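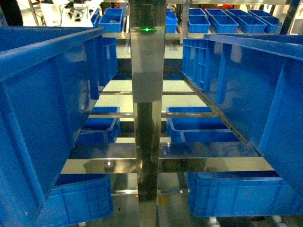 Chains for the Henell Road

The shop closed at six, and Lucie Pelletier had already turned the sign when the man put his hand on the glass. It was January and he had no gloves. Behind him, under the lamp, a gray station wagon was standing with the engine on and snow lying in the gutters of the roof.

She opened the door, but only a little.

"I need snow chains," he said. "I was told you are the last shop before the pass."

"We are the last shop before anything," said Lucie. She let him in.

His name was Jaxon Poirier. She learned this later, from the receipt. He wiped his shoes on the mat for a long time, as people do who are afraid to be sent away, and then he followed her to the wall where the chains were hanging in their plastic bags. In the autumn that wall was full. Now there were more hooks than bags.

"What is the tire size?" she asked.

"They are normal tires."

"It is written on the side. Three numbers. You can go and read it to me."

He went out. She watched him bend down by the front wheel and clean it with his sleeve. He came back and stopped in the doorway, and she saw that he had forgotten the last number on the way. He went out again. In the shop it smelled of rubber mats and of the coffee which Fabrice had left on the hot plate since lunch. She switched it off.

When she had all the numbers she looked in the book. Fabrice Brunet, who owned the shop, had put everything in the computer two years before, but Lucie still trusted the book. She moved her finger down the column, then across.

"You need the Nidance 344," she said. "It is the thin one. Between your wheel and the spring there is very little space, so a thick chain will hit."

"Good. I take the Nidance."

"I don't have it."

He looked at the wall. "But there are others there."

"They are for other cars."

"Can they be put on mine?"

"They can be put on," said Lucie. "Then you drive a short time, and they cut your brake hose, and you are on the Henell road without brakes."

He laughed, and then he saw that she had not made a joke. He sat down on the low bench where customers tried the driving gloves. He was perhaps fifty. He had a good coat and a bad haircut, and one of his shoes had a lace of a different color from the other.

"How long will it take if you order it?"

"Four days. In this weather, maybe more."

"I must be in Hodoroagă tomorrow morning."

Lucie did not ask why. She had worked eleven winters in Vitstead and she had heard all kinds of reasons. There were weddings, and there were ski hotels which did not give back the money. Once there was a man with a cello. She had found that if she asked the reason, she began to feel that the reason should change the size of the chain.

"The road around by the lake is open," she said. "It is long, but it is plowed."

"How long?"

"Seven hours, if you don't stop."

He counted on his fingers, moving his lips. Then he put the hand in his pocket.

"My daughter has an appointment with a judge," he said. "At nine. It is about the little boy. She did not ask me to come. I am coming anyway."

Lucie closed the book. She went to the back room, where it was cold and where the winter things were kept beside the summer things, the roof bars with the jerry cans, the sun shades under the ice scrapers. She knew there was no 344. She had sold the last one in December to a dentist. But she moved the boxes, so that he could hear her move the boxes, and while she was doing it she thought of Triin Org.

Triin lived above the bakery and drove the school bus. She had the same gray station wagon, two years older. In November she had come to the counter to say that her chains were the best thing she had ever bought, and that she now put them on in the dark, with one hand, in less time than a song on the radio. Lucie had not believed the part about the one hand.

The telephone was on the wall by the fuse box.

"Are you driving your own car tomorrow?" Lucie asked.

"Who is this?"

"Lucie. From the shop."

"No," said Triin. "Tomorrow I have the bus. Why?"

Lucie told her. It took not many words. At the other end there was a television, and then there was no television.

"Is he a good driver?" asked Triin.

Lucie looked through the door. Jaxon Poirier had got up from the bench and was reading the back of a bottle of screen wash.

"No," she said.

"Then tell him to come here and I will show him. I will not give them to a man who puts them on upside down."

"He has to pay you something."

"He has to bring them back," said Triin. "They must be washed. Not dried on the radiator. If they come with salt on them I will know it."

So at half past six Lucie locked the shop and sat in the passenger seat of the gray car, holding on her knees a pair of rubber work gloves, a head lamp, and a small mat to kneel on. She had put them through the till as he wanted. He drove down the main street very slowly, with both hands high on the wheel. On the back seat there was a child's car seat, new, with the label still hanging from the belt.

"You have not fixed it," said Lucie.

"I didn't understand the drawing."

"Is it for the boy?"

"If they let me drive him. I thought, if the judge asks, I can say that I have already the seat."

She turned around to look at it. It was one of those which must go on the two metal hooks between the cushions, and he had only laid it there and pulled the belt across, like one ties a suitcase. She said nothing until they had stopped in front of the bakery. Then she got out, opened the back door, and knelt on the sill with the head lamp on. The hooks were hidden deep in the cloth. She found the first with her fingers and pushed until it clicked, and after that the second. A little window on each side of the seat changed from red to green.

"Come and see," she said. "It must be green on both sides. If it is red, it is nothing, it is only furniture."

He came and looked at it. He pulled at the seat, first carefully and then hard, and the whole car moved on its springs.

Triin was already in the street, in her big boots, with the chain bag over her shoulder. She did not shake his hand. She spread the first chain on the snow and made him untangle it, and then she mixed it up with her foot and made him do it again.

"The smooth side is to the tire," she said. "The cable goes behind. You join it on top, you let it fall, you go to the front. Now the red hook. No. What did I say about the smooth side?"

"To the tire."

"And what is to the tire?"

He took it off. He started again. It was snowing a little, the small dry kind, and the baker's wife had come to her window to look. Lucie stood with her hands in her sleeves. She thought that she should go home, where there was soup, but she stayed until he had done the left wheel and the right wheel, and had driven to the church and back, and had got out to tighten them as Triin told him.

The fourth time he did it alone. He needed a long time. When he stood up, his good coat was black from the elbow to the wrist.

"At the top there is a parking place with a yellow hut," said Triin. "You don't take them off there, even if the road looks clean. After the hut there is a bend in the shade. You take them off at the first gas station in the valley."

"The first gas station," he said.

"And you don't drive faster than a bicycle."

"What kind of bicycle?"

Triin thought about it. "An old one," she said.

He gave Lucie his phone number on the back of the receipt, although it was Triin who should have it. Then he drove away up the street, and they could hear the chains on the stones for a good while after the lights were gone.

They came back to the shop in the following week, in a parcel, with more tape on it than was necessary. Fabrice wanted to know who was Isabelle Lévesque, and why she sent us chains which we had not sold to her. Lucie said it was a long matter and took the knife from the drawer.

The chains were washed. They were wrapped in a kitchen towel, and each had its hook closed and its cable laid in a circle. In the bag there was also a sheet of paper from a school notebook. On one side somebody had drawn a gray car with four very large wheels and a person in the back. On the other side was written, in a grown-up hand: My father says the towel is for you to keep. He says that it was green on both sides.

Lucie hung the towel by the sink in the back room. At noon she carried the chains over to the bakery, and Triin took them to the window and ran her thumb along the links, looking for salt.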